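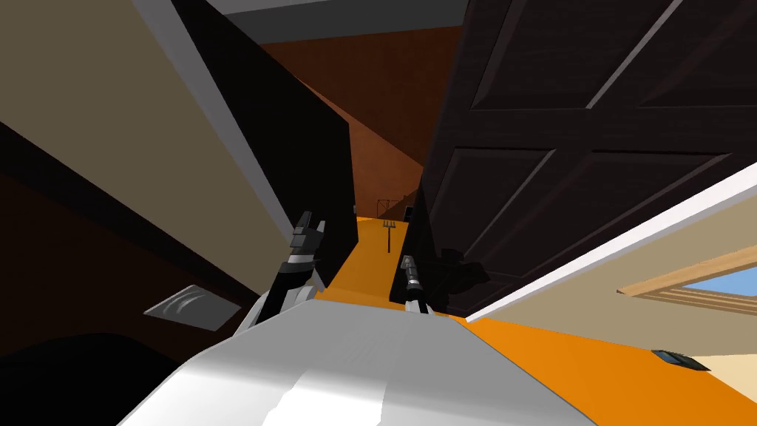
Clumutow's second album leaked in January, and by the next morning the story had become whether he and the singer Marulanda were still together. I run a small blog about music credits, so I read the liner notes first and the gossip afterward. They disagree.

The gossip version is that Marulanda was removed from the record after a breakup. The evidence offered is that her name is missing from the track list on the streaming page. Track lists on streaming pages show primary and featured artists. They do not show background vocals, writing shares or vocal arrangement unless the label fills in those fields, and Pliller, the label in this case, usually leaves them blank for the first weeks.

The full credits give her 6 entries. She has a writing share on "Sterkisex", the single, and background vocals on the rest. The engineer on all of them is Satish Nautiyal, who also worked on the first album. I wrote to him with one question: were any of her parts replaced after the first mix? His answer was short. One lead vocal was recut in a lower key, by her, and the earlier take was kept underneath in the second chorus.

You can hear this on headphones. The double enters slightly late on the left side and has more room sound than the lead. The tempo is 98 throughout, so it is easy to line up the two choruses in any editor and compare them. I did this with the released file and not the leak, which is a low bitrate copy with the top end missing.

As for the relationship, both of them have called it a friendship when asked, most recently in an 18 minute radio interview where the subject took up less than one minute. The clip that went around starts after the question and stops before her answer. I have nothing to add to what they said.

The vinyl is limited to 300 copies and has the complete credits on the inner sleeve. My copy has side B labeled as side A, and a reader reports the same on theirs. If yours is labeled correctly, please send me the matrix number etched near the center. I am keeping a list and will update this post when Pliller replies.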